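Stilari single-lever basin faucet: review after five months

We put the Stilari in when we redid the upstairs bathroom in July. The old faucet was a Ferraro with two handles, and it had dripped on and off for years. I wanted one lever, a chrome finish and something I could fit myself.

The box has the faucet, two flexible supply hoses, a rubber base gasket, the mounting stud with its horseshoe washer, and a small hex key. There is no drain assembly. The listing does say so, in the second-to-last line. I bought a Biro pop-up drain separately and the two finishes are close enough.

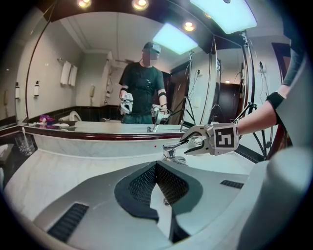

Fitting took me up to 40 minutes, most of it on my back getting the old nuts off. The supplied hoses are short. If your shutoff valves sit low in the cabinet, buy longer ones before you start. The gasket seats well and I used no silicone under it. I did have to retighten the mounting nut after a week, when the body had started to turn a little with the lever.

Flow is good and the stream lands clear of the back of the bowl. The lever is stiff for the first few days and then loosens up. The hot side has a narrow range – a small movement takes you from warm to too hot – and the kids needed a few days to learn it. There is a limit ring under the cap, which the instructions don't mention. I set ours two notches down and left it.

Hard water is the weak point. The aerator clogged in the second month. It unscrews with a coin, and 30 minutes in white vinegar cleared it. I also looked at the Grondham, which has a metal aerator where this one is plastic, but it costs a good deal more and the spout is shorter.
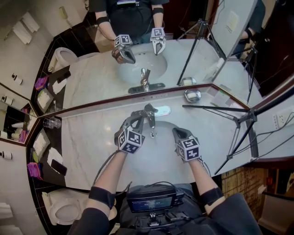

Grondham Falls, 2 December 2018

Update. Still no drips. The chrome has held up with only a damp cloth and dish soap, apart from one dull spot at the base where the soap bottle used to stand. The lever has a slight wobble side to side that it didn't have at first. Tightening the set screw took most of it out.

Four stars. I would buy it again for this bathroom, with longer hoses.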